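The Dance Tunes of Sunolness

How a small harbor town wrote down its music, stopped playing most of it, and started again from the page

For three generations the dance music of Sunolness was kept in two places. Some of it was in the fingers of the people who played for the winter dances, and some of it was in a pile of ruled notebooks that passed from one fiddler to the next. The notebooks are now known as the Kettler books, after the boarding house where the last set of players met. They hold 397 tunes in all, written in at least four different hands.

Most are the sort of tune found in any northern port town of the same period: waltzes, polkas, schottisches, marches and a large number of two-part reels. Sailors brought tunes in, traveling players brought others, and sheet music came on the supply boat along with the flour and the lamp oil. What makes the books worth reading is what the local players did with that material once they had it. A polka that can be found in print elsewhere will turn up in the Kettler books with an extra bar in the second part, or with the parts reversed, or under the name of a boat.

When people began taking an interest in the books again, they started by sorting out which tunes had come from outside. That work is still going on. So far 161 have been matched to a printed source or to a manuscript from another town. The rest have no known match. That doesn't mean they were made in Sunolness, though the older players always claimed a good many of them were.
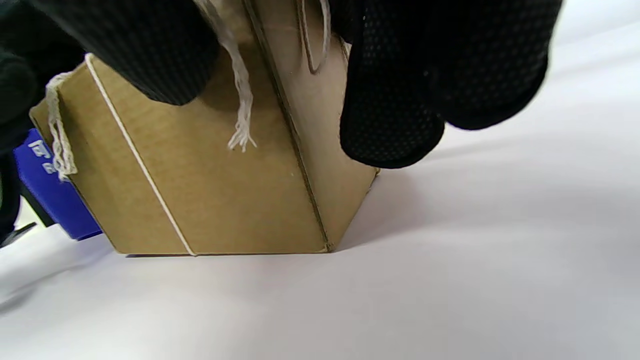
Why were the tunes written down at all, if everyone played by ear?

The notebooks were a memory aid. A player who knew a tune needed only the first few bars to bring the rest back, and many entries in the earliest book give exactly that and stop. Full versions start to appear later, when players who had learned to read music in the mill band joined in and wanted the whole thing on paper.

The mill band matters a good deal to the story. The Jernix mill, up the inlet from the town, paid for instruments and for a bandmaster, and for some decades anyone who worked there and wanted to learn the cornet or the clarinet could do so for nothing. The band played marches and selections from operettas on the mill's lawn in August. The same people then went down to the harbor on winter evenings and played for dancing with the fiddlers. They took their reading skills with them, and they also took their keys. Brass players like flats and fiddlers like sharps, and there are tunes in the third book that have been written out twice, once in D for the fiddles and once in B flat for the band.

Which version came first is hard to say. In a few cases the B flat copy has been fitted with small changes that only make sense on a cornet, such as a wide leap filled in with steps, and those changes later show up in the fiddle version as well. The influence went in both directions.

What a dance was like

Dances were held in the net loft above the Kusemis landing. It was a long room with a low ceiling, and the players sat on a platform at the seaward end. People who danced there as children remembered the floor moving. They remembered too that the music didn't stop between dances. The fiddlers would go on playing quietly while the sets formed, and the change of tune was the signal to begin.

The usual group was two fiddles, a pump organ and whatever wind instruments had come down from the mill. The organ player kept time with bass notes and chords and was usually paid a little more than the others, as the organ had to be pumped without a break for the whole evening. There was no drum. One of the fiddlers stamped.

Tempo is the thing the notebooks don't tell us. Nobody wrote a metronome mark in any of them, and the words at the top of the page, where there are any, are the names of dances. A schottische could be taken at a walking pace or at something close to a run. The only evidence comes from one home tape recording, made at a wedding long after the regular dances had ended. The players on it were old by then. They take the reels slower than modern groups do, and they lean heavily on the first beat of every second bar.

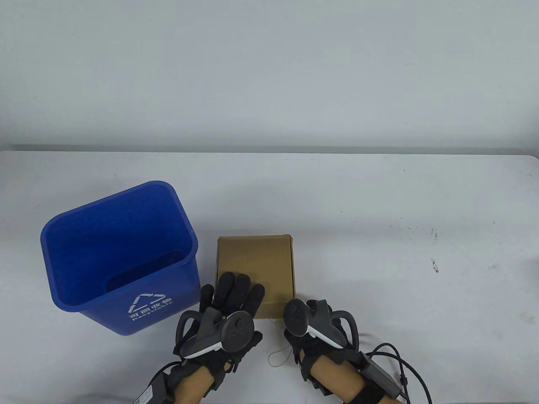 The names on the pages

A tune in the Kettler books can have as many as three titles. One is the name it came with, if it came from print. The second is the name of the dance it was used for, and the third is what people in the town called it. The local names are often the least helpful and the ones that musicians enjoy most. "The Cook's Second Waltz" has no first waltz to go with it. "Ice in the Slip" appears over two reels that have nothing in common. There is a march called "The Long Way to Kusemis," though Kusemis is no distance from anywhere in the town.

Many tunes have no name at all. They carry a number, and the numbers run on from book to book with gaps. The gaps are a puzzle. Either pages were lost or the players skipped ahead on purpose, leaving room for tunes they meant to add. The bindings of the second and fourth books are complete, with no sign of missing leaves, so the second explanation is the more likely one for those two. The third book has been rebound and could be missing anything.

Words are rare. Although the town had plenty of songs, they were treated as a separate matter and kept in separate books, few of which have survived. Here and there a line of verse has been penciled under the notes of a waltz. It seems to have been put there to help with the rhythm, and in most cases it breaks off after the first part of the tune.

How the playing stopped

There was no single moment when it ended. The mill cut its band first. The pump organ in the net loft was damaged by water and never repaired. A dance hall with a proper floor opened on the highway, and it hired groups from out of town who played what was on the radio. The winter dances went from weekly to monthly, then to New Year's only, and then the net loft was sold and used for storage.

Players kept meeting for some years in the front room of the Kettler boarding house. They played for each other, without dancers, and that changed the music. Without feet to follow, the tunes became more ornamented and the group drifted toward a smaller number of favorites. When the last of those evenings was held, the regular list had shrunk to 11 tunes, and all of them were waltzes or slow marches.

Those are the only tunes that can be said to have been handed down without a break. Younger relatives of the players learned them at home and still play them, mostly in the late, decorated style. Everything else has had to come back from the page. 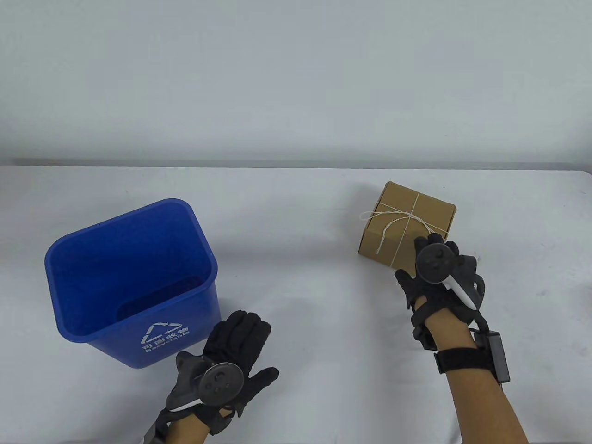

Reading it back is slower work than it sounds. The handwriting is clear enough in most of the books, but the writers were making notes for themselves and left out anything they already knew. Key signatures are missing. Repeat marks are used loosely, and sometimes a second ending has been squeezed in above the first with no line to show where it starts. Bowing is never marked. A player coming to the page with no background in the style can produce something that has all the right notes and is of no use to a dancer.

The group that meets now in Sunolness has dealt with this by working through the books together and arguing over each tune until they have a version that can be danced to. They begin with the plain notes. Then they try it at several speeds with a few people dancing, and only after that do they settle on the bowing and the chords. If a passage doesn't make sense they leave it as written and play it that way for a month before changing anything. Several apparent mistakes have stopped sounding like mistakes after a few weeks of this. The extra bar in the second part of the harbor polka is one of them. It gives the dancers time to turn.

Chords have been the main source of disagreement. The books contain almost none, and the organ players worked from memory. Some in the group want to keep to the two or three chords that can be heard on the wedding tape. Others point out that the mill band's printed parts used richer harmony and that the organist probably knew them. At present the reels are played with plain chords and the waltzes are left to whoever is at the keyboard.
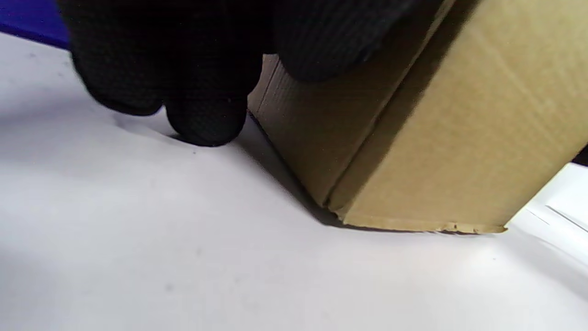 Marla Teschner

A printed selection from the Kettler books came out last winter in an edition of 300 copies, spiral bound so it will lie flat on a music stand. It gives each tune as it stands in the notebook on the left-hand page, errors included, and a playing version on the right. Titles are given in every form found. The editors decided against adding ornaments, and I think they were right, though beginners have complained that the tunes look bare.

I took a copy home and spent some weeks with it. The reels are harder than they look. They sit low on the fiddle and cross strings in awkward places, and they were clearly made by people with strong right arms. The waltzes are easier to like at first hearing. My own favorite is an untitled one from the second book that starts on an upbeat of three notes and takes its time getting home. I played it too fast for a week before I heard the group do it.

The selection leaves out the marches almost entirely. There are plans for a second volume that would include them, along with the band versions in flat keys, if enough wind players can be found to try them. The group has two clarinets and is looking for a cornet. Sessions are held through the winter at the old school, starting at 7 p.m., and listeners are welcome to sit along the wall. Dancers should bring shoes with a smooth sole.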